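Can a machine tidy the kitchen table? A talk with Hanna Pietrzak

Hanna Pietrzak has spent most of her working life thinking about small movements of the hand. She began in a packing hall, where she wrote instructions for new workers, and now she advises companies which want to know what a machine can do for them and what it cannot. I met her in February in her office above the Tomaszewski bakery, where the smell of bread comes up through the floor. I wanted to ask her a simple question: when will I have a machine that clears my table?

"You are asking for a very difficult thing," she said, and she put her cup down. "People think that the table is the easy part of the house. They say, it is only fruit and a plate. But let us begin with the fruit."

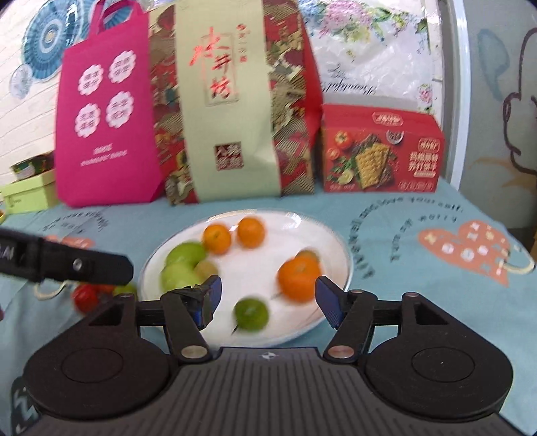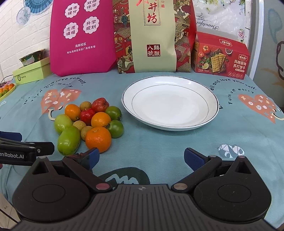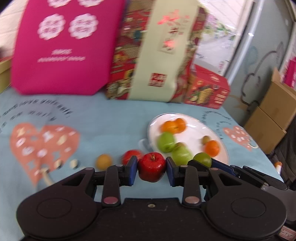 Fruit, a plate and a printed tablecloth.

According to her, fruit is a good subject for anybody who wants to understand the problem. A tomato and an apple can have the same color and almost the same shape, but they do not ask for the same force. A small tomato can break under a pressure which an apple does not notice. An orange has a rough skin and stays in the fingers, a wet plum does not.

"A person learns this as a child and then forgets that she learned it," Mrs. Pietrzak told me. "You take a tomato and your hand is already soft before it arrives. The machine must decide it every time, from what it sees and from what it feels, if it can feel something at all."

I asked if the newest machines can do it. She answered that some of them can, on a good day and on a table they have seen before. She has a strong opinion about films in which a robot puts things in order to nice music. She always looks for the place where the film was cut.

"I ask the seller to move the plate. Only this. A little to the left, and turn the lamp off. Some sellers are happy to do it and then I respect them, also when the machine fails. Some say that we have no time for this today."

Last year she made such a test for Hemberg, a company that sells vegetables and fruit in boxes to restaurants. The idea was to let a two-armed machine fill the mixed boxes in the morning, when it is hard to find people. Her colleague Damian Cieślak prepared the trial, and they agreed in advance what is a mistake: a fruit dropped, a fruit with a mark on it, or a fruit in the wrong place. They let the machine make 148 picks without any help. In 118 of them everything was correct.

I said that this sounds rather good to me.

"For a school grade it is good," she said. "But please think about your own kitchen. If your husband puts away the plates and he drops every fifth one, you will ask him to sit down and read a newspaper."

Of the picks that went wrong, 17 came from the same situation, namely two pieces lying so close together that the fingers had no room to go between them. A person pushes one away with the little finger and does not think about it. The machine from Hemberg had no little finger, and it also had no idea that pushing is allowed. It came down from the top, touched both pieces, and one of them rolled.

Mr. Cieślak, who joined us for a part of the conversation, wanted to defend the machine a little. He said that it never became tired and that its mistakes in the last hour were the same as in the first hour. With people it is different, he knows it from himself. "After lunch I am a bad robot," he said.

Hemberg did not buy. The manager there, Bartosz Stępień, later wrote to Mrs. Pietrzak that he would like to repeat the test when the price is lower, and that his people were not against it. This surprised me, and I asked her about the fear of losing work.

"In that hall the fear was small, I must say. They start very early and it is cold. They asked me if the machine can do the onions. Everybody wants to give away the onions." She became more serious after that. "In other places the fear is big and I do not make jokes there. I was in one shop where a woman asked me directly if I came to take her job, and I had no nice answer. I said that I came to measure, and that I will show her the numbers before I show them to the boss. I did it so."

We came back to the home. Here she sees the greatest distance between the promise and the thing. In a hall, she explained, you can change the room to suit the machine. You can choose a gray table, put a good light above it and forbid everything that does not belong there. In a home nobody wants a gray table. There are tablecloths with writing and hearts on them, gifts that are not yet opened, a bag somebody will take away later. For the machine, every letter printed on a cloth is at first something that might be an object.

"And then there is the question what tidy means," she continued. "Do the apples go on the plate, or is the plate only there until dinner? Should the machine put the big ones under the small ones? In my family we had quarrels about this. My mother-in-law, Teresa Urbańczyk, believes that oranges and apples must not lie together, they become old too quickly. Who tells this to the robot? She will tell it, I am sure, and very loudly."

She does not believe that one can write such rules down in a list. She tried it in her first years, with the packing hall, and the list became longer than the work. More hope she has in machines which learn from many people showing them the same small chore, with other fruit, other plates and other hands. Her friend Clotilde Chevalier teaches such courses at Brakness, a training center for technicians, and sends her messages about what went right and wrong. The last message was about a bunch of grapes and was very short.

"Clotilde says the learning machines make more human mistakes now. Before, the arm stopped and waited with a red light. Now it takes the orange, it does not hold it well, it tries again from the other side. I find this a big step. A second try is worth more to me than a perfect first one."

But a second try needs time. She has seen a machine from a young firm called Grisus put four apples in a bowl, carefully and without any mark on the skin. She drank a whole coffee while it was working. In a home this is maybe not so bad, she thinks, because one can go out and let it work. In a shop, a customer is standing there.

I asked what she would buy today, if she had to buy something. She thought for a long moment and then named the dishwasher.

"I mean it seriously. It is an excellent robot. It does one chore, it does it better than me, and it asks me only to bring the plates in the right position. We forgot that it is a machine for housework because it has no arms. I think that the next good ones will be similar, they will do a half of the chore and ask us for the other half."

And loading the dishwasher?

"That is the table again," she said. "The same problem, only with forks."

Before I left, I asked for a year, as everybody does. She did not want to give me one. She told me that in the packing hall there was a calendar on which an engineer had marked the month when the line would run without people. The month passed and the calendar stayed on the wall for a long time, because the picture on it was pretty. She would prefer to be asked about one chore at a time. Apples from a table to a plate, slowly, with a person in the next room: for this she is quite optimistic. Ripe tomatoes she would still move herself.

On the way down I bought two rolls at the bakery. The woman behind the counter took them with tongs from the bottom of a full basket and the others did not move.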